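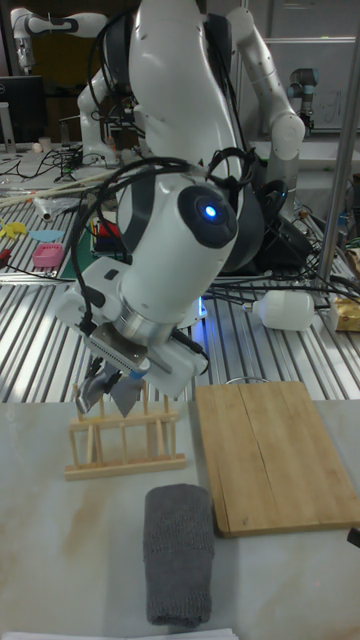 How to keep a basketball scoresheet by hand

2019-05-27, by Leonie Hollmann

This guide covers the running score method used in the Skuvavville district league. It assumes a paper sheet, a game of four quarters and one scorer sitting beside the timekeeper. Use two pens, one dark and one red. Quarters one and three are written in red, quarters two and four in the dark colour.

Before the game

Fill in the heading first: competition, game number, venue and the names of both teams. The home team is team A. In the player columns, write surname, initial and shirt number, in ascending order of shirt number. Mark the captain with CAP after the name. Ask each coach to confirm the list and the starting five, and to sign. Put a small cross beside each starter. When the game begins, circle those crosses in red.

If a player's number is wrong on the list, correct it before the coach signs. Draw one line through the old number and write the new one next to it. Do not use correction fluid.

Recording points

The running score has two columns for each team. The outer column takes the shirt number of the scorer, the inner column the team total.

Two-point basket: draw a diagonal line through the new total and write the shirt number beside it.

Three-point basket: do the same, then circle the shirt number.

Free throw: fill in the new total with a solid dot and write the shirt number beside it.

Example: team A has 22 points and number 8 scores from inside the arc. Strike through 24 and write 8 in the outer column. Leave 23 unmarked.

A basket scored by accident in a team's own basket is credited to the captain of the opposing team on court.

Fouls and time-outs

Enter each personal foul in the next free box of the player's row, using P. A technical foul is T, an unsportsmanlike foul U. If free throws are awarded, add the number as a small figure, so P with a 2 means two shots. Cross off one team foul box for the quarter at the same time.

For a time-out, write the minute of the quarter in the team's time-out box.

End of each quarter

Draw a thick circle around the last total of each team and a line beneath it. Copy the quarter score to the summary at the foot of the sheet. Check the total with the timekeeper against the scoreboard. If they differ and the cause cannot be found, tell the referee at the next dead ball.

After the final whistle, draw two lines under the last totals and strike out the unused part of the columns. Sign, then pass the sheet to the referee, who signs last.

Related guides

Operating the shot clock
Table officials: hand signals to know
Entering results in Plandeo
Scoring for mini-basketball, by Annelore Sauerland
Changes to the sheet since December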